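Forum > Manipulation and Grasping > Data and Training
Thread: Glass tabletops wrecking pose tracking – or is it the policy?

tk_lillberg
Posted 9:12 am

I'm trying to reproduce the result in the Brinard report, the one that says hand-held gripper demos from varied locations beat a larger set from one lab. My set is 1165 demos of picking up a small object and putting it down again somewhere else on the same table. 600 of those are from one room with a matte white desk. The rest are spread over cafes, lobbies and patios.

On opaque tables the trained policy does what the report says it should. On glass it falls apart. It closes too high or too early, and on some runs it never commits to a descent. Has anyone trained on glass and gotten decent numbers? I'd like to know before I throw those demos out.

pellworth
Posted 9:40 am

What are you using for pose? If it's visual-inertial off the wrist camera, I would check that first. Features under the glass sit at a different depth from features on the glass, and reflections move in their own way. The tracker can lock onto the wrong set and you get slow drift in z. Then your labels are bad and the policy is learning exactly what you taught it.

tk_lillberg
Posted 9:58 am

Visual-inertial, yes. Fisheye on the gripper. I looked at loop closure error on the patio demos and it's within the same range as the indoor ones, so I don't think it's plain drift. I could be wrong about that. Loop closure only tells me the start and end agree.

One view from the patio set, so people know what kind of surface I mean. It's textured glass, so you get the support bars coming through as wavy lines.

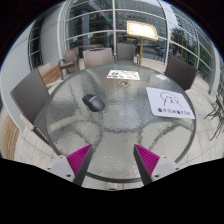
Patio set, mouse on the left side of the table, both fingers in view.

The mouse is the target object in this batch. The other things on the table were left where they were.

Boglárka Kocsis
Posted 10:31 am

We had the same argument in our group last May, with a clear glass table and a stapler. pellworth's explanation was the favorite and it accounted for part of the error, but less than we expected. We re-labeled a batch with external motion capture and retrained. Success on glass went up by 5 points. We were hoping for 30.

The bigger part was that the policy had no good cue for where the surface was. On a matte desk there's a contact shadow and a texture that grows as you descend. On your table the strongest lines in the center of the view belong to the frame underneath. If the network uses those for height, it will get height wrong.

gantrymike
Posted 10:44 am

But "too high or too early" is the opposite of what that predicts. If it reads height from the bars underneath, it should think the surface is farther away and go too low. You'd see it jam the fingers into the glass.

Boglárka Kocsis
Posted 10:57 am

Ours did both, depending on the table. I wouldn't put much weight on the sign. The policy isn't doing geometry, it's matching to whatever training views look closest.

gantrymike
Posted 11:05 am

Then it isn't much of an explanation. Any error in any direction fits it.

pellworth
Posted 11:20 am

You can test it without arguing. Put an opaque sheet under the glass so the frame is hidden but the top surface stays the same. If height error drops, it's the see-through lines. If it doesn't, it's reflections or labels.

Also, that's a dark object on a grey-green surface. How does it do with a brighter one? I'd want that ruled out before blaming the table.

tk_lillberg
Posted 11:52 am

Good idea on the sheet, I'll do that. On object color, I have a light-colored cup in the same patio batch and it's a bit better, but the cup is also taller, so that doesn't settle anything.

wongsuwan_user
Posted 12:15 pm

Slightly off to the side, but how are you splitting train and test? The Wongsuwan baseline splits by location, and most people who report good transfer split by episode. If your patio demos are in both sets, your glass numbers are already flattering. If they're held out, then you may only have a couple of glass tables in training and this is a coverage problem.

tk_lillberg
Posted 12:29 pm

Split by location. There are 4 glass tables in total, three in training and one held out. The patio one above is in training, and it does poorly even on that one, so coverage alone doesn't explain it.

wongsuwan_user
Posted 12:36 pm

Poor on a table it was trained on is interesting. That moves me toward pellworth's side. If the labels were clean it should at least memorize.

gantrymike
Posted 12:50 pm

Not with 600 demos of a white desk pulling the other way. Weight the batches evenly and run it again before you touch the labels. It costs you one training run.

I'd also say the Brinard claim is weaker than people repeat it. They had no transparent or mirrored surfaces at all. "Varied locations" there meant varied opaque locations.

Boglárka Kocsis
Posted 1:08 pm

Agree on the even weighting, and on Brinard. I still think you keep the glass demos. When we dropped ours, performance on glossy dark tables got worse too, and we hadn't expected those to be related.

pellworth
Posted 1:15 pm

Worth checking z against a known contact moment as well. At the instant the fingers close on the mouse, fingertip height should be nearly the same in every demo on that table. Plot it. A wide spread means labels. We have a script for this in the Prorkmont tools folder – it needs the gripper width log and the pose file, nothing else.

tk_lillberg
Posted 4:47 pm

Ran the script on the patio batch. The spread in z at closing is wider than on the white desk, but there are two clumps instead of one smear. The demos in the lower clump are all from the second half of the session. So that looks like a map that was rebuilt partway through, and loop closure wouldn't have caught it because each half is consistent with itself.

I'll shift the lower clump to match, retrain with even weighting, and do the opaque sheet test separately so I'm not changing three things in one go. The original labels stay in the folder in case the shift makes it worse.

gantrymike
Posted 4:55 pm

You're still changing two things in one go. Do the relabel by itself first.

tk_lillberg
Posted 5:03 pm

Fine. Relabel only tonight, weighting after that.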